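Midano Tabletop: bimanual demonstrations by remote control

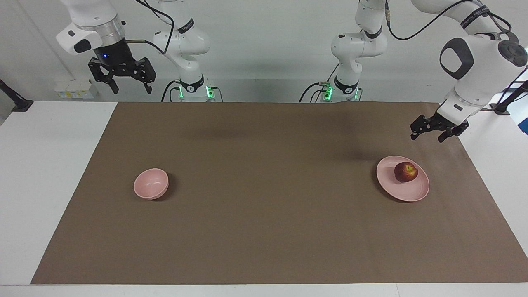 Workspace with both arms, the bowl, and the plate with the apple.

Summary
Midano Tabletop is a set of 513 demonstrations recorded at the Goment workshop. An operator moves the two arms with a pair of hand controllers. In every episode the task is the same: the apple must go from the plate into the bowl.

The words "left" and "right" always mean the side of the robot. Please take care with the arm labels, they are easy to exchange.

Recording
All episodes were recorded in August by 17 operators. Each person had a short practice before the first recording, and these practice runs are not included. The operator may choose which arm makes the grasp. It is also permitted to move the bowl closer with the other arm.

The start positions of bowl and plate are changed between episodes. The brown paper stays on the table.

Contents
Each episode has one folder with the fixed camera video, the joint positions of both arms, the gripper opening and a small text file with the result. Of the 513 episodes, 361 are marked "success". The others are kept, because some users want to study recovery after a bad grasp.

Known problems
In a few folders the gripper values begin later than the video. Use the time column and do not count rows.
The success mark was given by one person only.

Use
The data is free for research and teaching. If you publish results, please name Midano Tabletop and the version you used.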